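Ticket 1812 — Kitting, tins: operators asked to stop hand-filling, cell keeps skipping items
Site: Studatholm
Opened by: Leonie Pfister
Status: Open

Problem
The Rallow cell has taken over the tin line on the day shift. It packs the hard items fine and skips the soft ones. In the last batch of 200 tins it left 71 for a person to finish. The two packers on the line were told they would be moving to checking and restocking. They are doing that plus the leftovers, and breaks are running late.

What the packers say
Bunched fabric and thin packets are the trouble. By hand you pinch from the top and don't think about it. They would like the hand gripper sessions counted as work time on the rota — at present they're squeezed in before lunch.
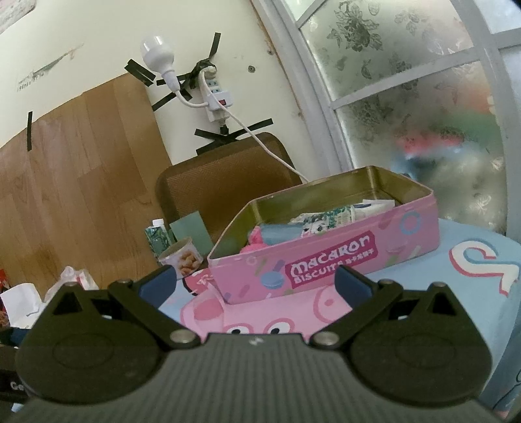 Steps taken

1. Restarted the cell and reloaded the Ellar item list. No change.

2. Slowed the approach over the tin wall. Fewer knocks, same skips.

3. Recorded 104 more hand gripper passes with mixed contents, including the macaron biscuit tin. Sent to Strebel for retraining.

4. Asked the shift lead to put a third person on leftovers until the new version is in. Agreed for this week only.

Waiting on
Strebel for a delivery date. Rota change is with the site office.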